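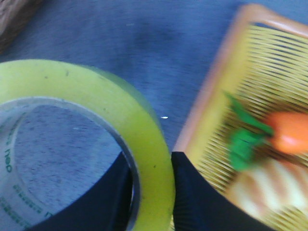 ## 4. What went wrong

Our plan was modest. The arm would move everyday items between two baskets, 500 transfers in all, and we would write up the success rate and go home early. The controller software, Laizer, had already behaved itself in February, on foam blocks. Foam blocks forgive a great deal.

The packing tape did not. A full roll is wide and stiff, so the arm has to put one finger through the core and the other outside and squeeze the wall between them. Our grip force limit was still the value set for foam. The roll slipped during the lift, Laizer read this as "object not yet gripped," and closed harder. Then harder again. On attempt 21 the motor current passed the limit we thought we had set, and the arm froze with the fingers clamped shut. Salim pressed the emergency stop, as the lab rules say. The emergency stop cut the motor power and left the brake on, so the fingers remained clamped, only now officially.

### 4.1 Cause

The log had 997 lines for that one grasp. Most of them were the same warning. Awuor found the error near the top: the current limit was stored in the Sukeck configuration file in milliamps, and our script read it as a percentage. Any number over 100 was quietly treated as "no limit." We had typed a number well over 100.

The toy food never showed the fault. A carrot or a croissant stops the fingers early and doesn't slide, so the retry loop had no reason to run.
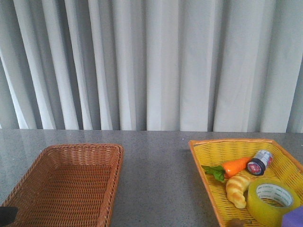

Oluwatosin disagreed with our first draft of this section, which blamed the file format, and wrote in the margin that a unit mix-up is a mistake but a retry loop with no upper bound is a design decision, and that we had made it. We have left the comment in because it is correct.

### 4.2 Changes

- Retries are capped at three, then the arm opens and waits.
- The script refuses to start if the limit has no unit.
- A manual brake release is now part of the setup checklist. It took us 13 minutes to find the instructions for it.

With these in place we repeated the tape grasps at low speed. The results are in Section 5, including the ones we would have preferred to leave out.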